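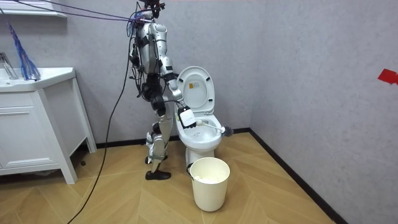
トップ > 地域の技術 > ロボット・自動化 > Trultwood

トイレ掃除ロボット「Lis」、ケーブルと手首の整備を終えて作業に戻る　Trultwoodの作業室

シェア 45　コメント 9

【Trultwood】清掃用の人型ロボットを開発しているResano社は2022年6月3日、Trultwoodにある同社の作業室で、人型ロボット「Lis(リス)」の定期整備を終え、トイレ掃除の作業を再開したと発表した。整備の対象は、胴体に沿って通る配線、腕の手首関節、グリッパー、足裏の四か所である。整備の間、Lisは三日間作業を休んだ。

Lisは便器の中をブラシでこする動作を繰り返し行うロボットで、整備前までにこの動作を371回行った。同社の規則では、700回に達する前に必ず一度、手首の関節を開けて中を見ることになっている。今回はその時期よりかなり早いが、5月の終わりごろから手首を曲げるときに小さな音が出ていたため、整備の責任者であるスタニスワヴァ・アダムチク氏(Stanisława Adamczyk)が前倒しを決めた。

アダムチク氏は記者の質問に対し、「音が出ても、動作の数字には何も変化がありませんでした。もう少し続けることもできましたが、手首の中は外から見えません。見えない場所の音は、早く調べるほうが安いです」と答えた。

■手首の中で見つかったもの

手首の分解は、グリッパーを外すところから始まった。グリッパーは四本のねじで手首に固定されている。ねじを外すと、信号用の細い線と電源の線が一本ずつ出てくるので、これをコネクターから抜く。この順番を逆にして、線をつないだままグリッパーを下に置くと、線の根元に重さがかかる。以前、別の腕でこの失敗があり、線を一本交換した。そのため現在の手順書では、この部分の文字が太くなっている。

手首のカバーを開けると、中の軸受けには傷がなかった。音の原因は、カバーの内側にある薄い樹脂の輪が少しずれて、曲げるたびに縁に当たっていたことだった。輪の一部は白くすり減っていた。担当のレシェク・アダムチク氏(Leszek Adamczyk)は輪を新しいものに替え、位置を決めるための小さな印をカバーの内側に付けた。なお、スタニスワヴァ氏とレシェク氏は姓が同じだが、親族ではないという。

部品の交換そのものは短い時間で終わった。時間がかかったのは、その後の角度の調整である。手首を一度開けると、組み立てた後のゼロ点(角度の基準になる位置)が前と完全には同じにならない。ブラシは柄が長いので、手首のわずかな違いが、先の毛の部分では大きな違いになる。同社は専用の治具に腕を固定し、基準の角度を測り直して、制御ソフト「Korari(コラリ)」に新しい値を入力した。

Korariは同社が自分で作ったソフトで、関節の角度、モーターの電流、手先にかかる力を記録する。整備の前と後の記録を同じ画面に並べて見ることができる。レシェク氏によると、最初に入力した値では、ブラシの先が便器の奥の縁に少し強く当たった。値を二回直し、三回目で、当たる力が整備前と同じ範囲に入った。

■ブラシの柄を握る力

トイレ用のブラシは、店で普通に売られているものを使う。ロボット専用の取っ手は付けない。家庭や宿泊施設で使うことを考えると、そこにある道具をそのまま持てるほうがよい、というのが同社の考えである。

しかし、この種類のブラシの柄は細い。弱く握ると、毛が縁に当たったときに柄が手の中で回ってしまう。強く握ると、柄が曲がる。グリッパーの指の内側には滑り止めのゴムが張られており、今回の整備で左右とも張り替えられた。古いゴムは、柄が当たる線に沿って浅い溝ができていた。

ゴムを新しくすると摩擦が大きくなるので、同じ力で握っても柄は回りにくくなる。そこで整備班は、握る力の設定を少し下げた。この作業を担当したグラジナ・トカシュ氏(Grażyna Tokarz)は、次のように説明している。

「新しいゴムのときに古い設定のまま始めると、柄に余計な力がかかります。反対に、ゴムが古くなってきたのに新しいときの設定のままだと、ブラシを落とします。ですから、ゴムを替えた日をKorariに必ず書きます。書き忘れると、次の人が困ります」

張り替えたゴムは、接着してから900分置き、その後に初めて力をかけた。接着剤の説明書に書かれている時間はもっと短いが、水と洗剤が付く場所なので、同社では長めに待つ決まりにしている。

■配線をまとめ直す

三日間のうち、一番長い時間を使ったのは配線だった。

Lisの胴体には、外側に多くの黒い線が下がっている。外装の中に全部を入れる設計も検討されたが、開発中の機体は線の交換が多いため、現在は外に出したままにしている。上半身には紫と青のケーブルの束もつながっており、床の上には長い黒いケーブルが通る。

問題は、前にかがむ姿勢である。便器に向かって腕を下へ伸ばすと、背中側の線は引かれ、胸側の線は緩む。緩んだ線は、腕と胴体の間に入りやすい。整備班は、かがんだ姿勢と立った姿勢の両方で機体を止め、それぞれの姿勢で線の余りを測った。その結果、線を胴体に留める位置を二か所変えた。留める道具も、硬い結束バンドから、何度でも外せる布のバンドに替えた。硬いバンドは切るときに刃物を使うため、隣の線を傷つける心配があった。

肩の近くでは、線の被覆がこすれて少し薄くなっている所が一か所見つかった。中の金属は見えていなかったが、その線は交換した。新しい線は前のものより45ミリ長い。長くしすぎると、今度は余った部分が肘に引っかかるので、この長さに決めるまでに三本の見本を作ったという。

床を通るケーブルについても、通し方を見直した。Lisは足を前後にずらして立つことが多く、後ろの足を動かすときにケーブルを踏む可能性がある。整備後は、洗面台の前を通して機体から離れた側へ逃がす形を基本とした。作業の前に、担当者がケーブルの通り道を目で確かめ、チェック表に名前を書く。

■足裏と床

足裏には、平らな黒い底が付いている。整備班は底を外し、裏側の汚れを中性洗剤で洗った。底の減り方は左右で少し違い、前に出すことの多い足のほうが、つま先側で減っていた。今回は交換をせず、左右を記録するだけにした。

床は木目調で、板をヘリンボーン(矢羽根の形)に並べた模様である。表面が滑らかなので、水が落ちると滑りやすい。転倒を防ぐため、足の裏の力を測るセンサーは、作業の始まりに毎回ゼロに戻す。この操作を、片足に体重がかかったまま行ってはいけない。手順書では、機体を上から支えて両足を床から離し、数値が落ち着いてからゼロに戻すと決めている。以前は床に立たせたまま行ったこともあったが、機体がゆっくり片側に傾く原因になったため、やめた。

■再開の前の確認

整備が終わった後、Lisはすぐにトイレの前に立ったわけではない。最初は腕だけを動かし、次にブラシを持たずに便器の前で姿勢を作り、その後でブラシを持って、縁に触れない高さで動かした。毛を実際に当てたのは最後の段階である。各段階の間に、手首と肘の温度を手持ちの温度計で測り、Korariの表示と比べた。

確認の間は、必ず二人が付く。一人は画面を見て、もう一人は非常停止のボタンを手に持って機体を見る。ボタンを持つ人は画面を見てはいけない。この役は三十分ごとに交代する。

安全の確認を担当したダリウシュ・マズレク氏(Dariusz Mazurek)は、再開の許可を一度保留した。理由は、手首のねじに付ける合いマーク(ねじが緩んでいないことを見るための線)が、一本だけ付いていなかったことである。ねじは正しい力で締められていたが、マズレク氏は四本すべてを締め直し、線も引き直すように求めた。この作業のため、再開は午前の予定から午後に変わった。

マズレク氏は「締めてあることと、締めてあると後で分かることは違います。次に音が出たとき、私たちは最初にこの線を見ます」と話した。

再開後の作業で、手首の音は確認されていない。ただし、同社は音がなくなったと結論を出すのはまだ早いとして、6月の間は毎日の終わりに手首を手で曲げ、音と重さを記録する。異常がなければ、週に一度の確認に戻す予定である。

■水まわりの機体の手入れ

今回の整備に合わせて、同社は毎日の手入れの表も改めた。水まわりで使う機体は、ほかの部屋で使う機体より手入れの項目が多い。新しい表の主な内容は次のとおりである。

・作業後、グリッパーの指を湿らせた布でふき、続けて乾いた布でふく。洗剤を直接吹きかけない。
・ブラシを外した後、指の間に毛や紙くずが残っていないかを見る。
・手首と肘の継ぎ目は、上から下へふく。水が継ぎ目に入る方向にふかない。
・布のバンドは、緩んでいたら締めるのではなく、一度外して巻き直す。
・足裏をふく。ふいた布は、腕に使った布と分ける。
・その日の作業回数と、気が付いた音をKorariに書く。音がない日も「なし」と書く。

布を分けることは、便器の近くで使う機体なので衛生の面からも必要だと、トカシュ氏は話している。

表を作るとき、「気が付いた音」という項目を入れるかどうかで意見が分かれた。音の感じ方は人によって違い、記録として比べにくいからである。最終的に、5月の音に最初に気が付いたのが、数字を見ている人ではなく機体をふいていた人だったことから、項目を残すことになった。

■今後の予定

Resano社で計画をまとめているアレクサンドラ・ヴァルチャク氏(Aleksandra Walczak)によると、Lisは今後もトイレ掃除の動作を続け、700回に達する前にもう一度、手首を開けて点検する。そのときに、今回付けた樹脂の輪の印がずれていないかを調べる。ずれていれば、輪の形そのものを変える。

予備の部品については、これまで手首の輪を一個しか持っていなかったが、今後は常に四個を置く。グリッパーのゴムは、切る前の板の形で保管する。切ってから長く置くと、端が反ってしまうためである。

ほかの道具への持ち替えは、まだ人が手伝っている。ヴァルチャク氏は「今の段階では、道具を取り替えるところより、同じ道具で同じ力を出し続けるところを先に固めます。握る力が毎日変わる機体に、新しい道具を覚えさせても、どちらが悪いのか分かりません」と述べた。

家庭や宿泊施設での利用を始める時期について、同社は明らかにしていない。線を機体の中に入れた次の型の設計は進んでいるが、手首の構造は今のLisと同じものを使う見込みだという。整備の手順書は社内向けの文書で、公開の予定はない。

作業室の見学は、整備期間中に止めていた分も含めて、6月の後半から受け付けを再開する。見学者は機体の動いている間、床に引かれた線の外で待つことになる。髪の長い人は結ぶこと、また、音の記録の妨げになるため、携帯電話の音を切ることが求められる。

コメント 9　シェア 45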